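Viklow kitchen site – pre-session inspection, hand-held grippers
Checklist revision: December 2024
Station: table, cutlery task (demonstrations recorded by hand, both grippers)
Inspected against: Tokthorpe bench rules, sections on hand tools and trip hazards

1. Pivot pins seated on both grippers
OK. Bottom one squeaks. The squeak has been reported since May and is now considered a colleague.

2. Finger pads clean and glued down
OK with comment. Blue pads wiped before start. Re-glue at the first lifted corner, please, and stop using kitchen tape. It leaves fluff on the spoons and the fluff ends up in the training set.

3. Jaw opening returns fully after release
OK. 30 squeezes each side, no sticking.

4. Pinch points explained to the demonstrator
OK. Explained again after the demonstrator said "what pinch points" while holding one.

5. Work surface covered, cover flat, nothing underneath
OK. The orange blanket with the H's stays. Ehlers asked for a plain gray cloth and was told the robot will have to meet a loud tablecloth sooner or later.

6. Task items match the sheet, no knives, no glass within reach of the jaws
OK. Spoons and chopsticks only. Approach the large spoon by the handle end and keep the other gripper low, at the small spoon. Chopsticks are picked last – they roll, and people lunge after them.

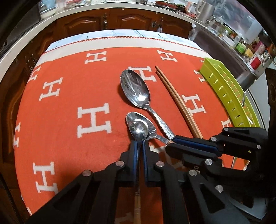 7. Dish rack stable
Comment. The green rack hangs partly over the table edge. Move it in before the next session. This item has been written up before, in nearly these words.

8. Cables and straps clear of the walkway
OK.

9. Demonstrator breaks
Not OK. Log shows 100 takes without a stop. Wrists are not rated for this, whatever the schedule from Woltatham says. Stop at 30, put both grippers down, shake hands out.

10. Episode count agrees with the log
Not OK. Log says 2389, drive says 2380. Nine takes are missing and everyone is very calm about it. Find them or strike them.

Result: pass with comments. Items 7, 9 and 10 to be closed before recording resumes.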